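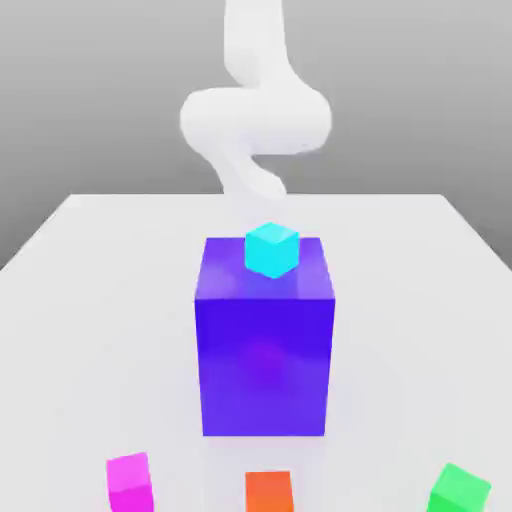 Kleiner Würfel in Cyan vor grauer Wand

Farbfächer Plirkix 1000 im Test

387 Euro für einen Farbfächer, da darf man misstrauisch sein. Der Plirkix 1000 verspricht Töne, die auf Papier und Monitor gleich wirken sollen. Bei Grau klappt das ordentlich, die hellen Stufen liegen sauber auseinander. Cyan dagegen kippt unter meiner Schreibtischlampe ins Grünliche - beim alten Fächer von Skunadar passiert mir das nicht.

Die Niete sitzt stramm, nach acht Wochen knicken trotzdem die ersten Ecken. Ersatzblätter gibt es nur im kompletten Satz. Warum, weiß wohl nur der Hersteller. Die Begleit-App will ein Konto und findet den Ton 1686 bis heute nicht.

Wer täglich Grautöne abstimmt, kann zugreifen. Mir ist das zu teuer. Drei von fünf Punkten.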